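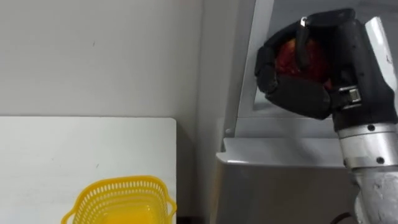 Call for participants: Household Task Benchmark, second round

Nekine is recruiting adults who do the ordinary work of a kitchen, a shop floor or a stockroom to take part in a paid study at our Skamdale site. Participants will carry out a set of chores themselves, watch a robot attempt the same chores, and score both against a written scale. No technical background is required, and for most places on the study we would prefer that you have none.

Closing date for applications: Apr 25, 2021
Location: Skamdale, with a smaller number of places at Blackburn
Payment: £156 on completion, plus travel
Study lead: Verena Gruber

Background

The question behind the study is whether a general-purpose robot can yet do routine domestic and retail chores to a standard that the people who normally do them would accept. Published results tend to report a success rate. A success rate depends on what was counted as success, and that is usually decided by the engineers who built the system. An item that reaches the correct shelf is recorded as a success even if it lies on its side, blocks the item behind it or took several minutes to get there with the fridge door open.

Our first round ran in March and used our own staff as scorers. Their scores agreed well with one another and poorly with those of a small comparison group drawn from a convenience store in Prulomport. The store workers were stricter on placement and speed, and more forgiving of odd-looking movements. Staff scorers gave credit for difficulty. The store workers gave none, on the grounds that a customer would not either.

The second round is therefore open to people from outside the company. We want scorers who know what a finished job looks like and have no stake in the outcome.

What the tasks are

The tasks are deliberately dull. They fall into the following groups.

Refrigerator transfer. Moving food and packaged goods between a domestic refrigerator and a basket, in either direction. Items include loose fruit, small packets, cartons and tubs. Scored on placement, handling damage, time with the door open, and whether anything already on the shelf was disturbed.

Shelf facing. Bringing stock forward on a retail shelf, labels outward, shorter dates to the front. The robot is told the dates. You will have to read them, as you would at work.

Table clearing. Removing mixed items from a table and sorting them into keep, wash and discard. Some items are ambiguous on purpose.

Laundry handling. Unloading, pairing and folding. The robot performs poorly at this group and we expect it to go on doing so. It is included to anchor the low end of the scale.

Refrigerator transfer takes up the largest share of the schedule. It looks simple and combines most of what remains hard: reaching into a confined space, gripping soft and rigid objects in succession without bruising the former or dropping the latter, and keeping balance with one arm extended. A person changes grip between an apple and a yoghurt pot without noticing. For the robot these are separate grasps, planned separately, and faults tend to appear at the change from one to the other.

What you will do

Participation consists of two sessions on separate days, with an optional home exercise between them.

Session one: your own work. You will carry out the tasks at your own pace in our test room, with the same furniture and the same items that the robot is given. We record how long you take, where you put things and how often you pick something up and put it back. We are not testing you. Your performance sets the reference against which the robot is scored, and an unhurried, slightly untidy performance is as useful to us as a brisk one. Please do not practise beforehand.

Home exercise. You will be asked to note how you put away one normal food shop: what went where, what was moved to make room, and anything you did in an order that a stranger might find odd. A paper form is provided. Ayodele Oyewole, who designed the form, would like it known that "because it has always gone there" is an acceptable answer.

Session two: scoring. You will watch the robot carry out the tasks, partly live and partly from recordings, and score each attempt. The recordings are drawn from a pool of 1000 short clips, covering good attempts, failures and a large middle ground. Every participant sees a different selection with some overlap, so that we can measure agreement. 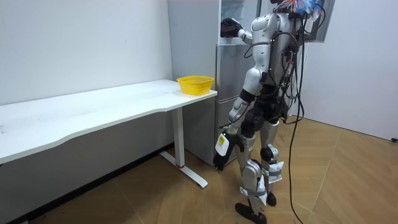 During live scoring you will sit behind a marked line with a member of staff beside you. The robot is a full-size humanoid and moves on its feet, so the line is enforced at all times while it is powered. An operator holds a stop control throughout. You will not be asked to hand anything to the robot, take anything from it or stand within its reach. If you would like to stop watching at any point, say so and the attempt will be ended.

Live attempts can be slow. There may be long pauses between movements, resets after a failed grasp, and periods when the engineers need to check cables or restart a process. These delays are part of what you are scoring, except where the operator announces that the clock has been stopped. Bring something to read.

The scoring scale

Each attempt is scored on four questions.

Was the job finished?
Would you have to do any of it again?
Was anything damaged, marked or left unsafe?
Would you have let it carry on if you had been in the room with other things to do?

The last question is the one on which staff and outside scorers differed most in the first round. It cannot be read from a sensor log. An attempt may finish correctly and still score badly on it — for example, if the approach to the shelf was hesitant enough that you would have stepped in.

There is a free text box under each question. Short answers are fine. Corina Widmer codes these by hand and has asked that participants describe what they saw before saying what they think caused it. "The carton was left overhanging the shelf edge" can be used. "It can't see properly" cannot.

Who we are looking for

You should be 18 or over and meet at least one of these conditions:

You do most of the food shopping and putting away in your household.
You work, or have recently worked, in a shop, stockroom, canteen, care home kitchen, hotel or laundry.
You have supervised other people doing this kind of work.

You should be able to sit and watch a screen for extended periods with breaks, and to give scores in written English. A scribe can be arranged. The test room is on the ground floor with level access. Chores in session one can be adapted if you do not lift, bend or reach comfortably; tell us beforehand and we will set the heights to suit. We would particularly like to hear from people whose way of doing chores has changed through injury, age or disability. The first round had too few such participants to say anything useful about them.

You cannot take part if you are employed by Nekine or one of its suppliers, or if you work in robotics, machine vision or a closely related field. Family members of staff are also excluded. Participants from the Prulomport comparison group may apply again but will be placed on a separate list.

Payment and expenses

The payment of £156 covers both sessions and is made by bank transfer after the second. Participants who attend only the first will receive half. The home exercise is unpaid and has no effect on the main payment. Public transport is refunded at cost on production of a ticket, and mileage is paid at our standard rate. Lunch is provided at Skamdale. There is no canteen at Blackburn, and a voucher is given there instead.

Payment does not depend on your scores. We have been asked this more than once. Low scores, high scores and scores that disagree with everyone else's are all paid alike.

Recording and data

Session one is filmed from fixed positions. The cameras cover the work area and will usually include your face. Faces are masked before the footage is used for analysis, and the unmasked files are then deleted. Your footage will be used to compute reference times and placements. It will not be used to train the robot unless you agree to that on a separate form, and refusing has no bearing on whether you are accepted.

You may withdraw at any time up to the point at which the results are pooled. The date of pooling is printed on your consent form.

What the study will not do

It will not produce a product, and we are not taking orders or building a waiting list. It will not estimate how many jobs a robot might replace. Some applicants to the first round hoped to argue this point in either direction, and the scoring form is not the place for it. The results, including the groups in which the robot scored worst, will be published in full. Participants will receive a copy along with their own scores set beside the median.

How to apply

Request an application form from Frøydis Sæther in the Skamdale participant office, stating which site you prefer and whether you are applying from household or workplace experience. The form asks for a short account of one chore you do regularly and how you know when it is done. There is no correct length, but a few sentences are usually enough.

Applicants will be told the outcome in writing whether or not they are selected. Where there are more suitable applicants than places, selection is by lot within each experience group, so an early application gives no advantage.

Questions about access, adaptations or the safety arrangements should go to Veronika Egger, who is responsible for the test room and can arrange a visit before you decide. The robot is powered down during visits.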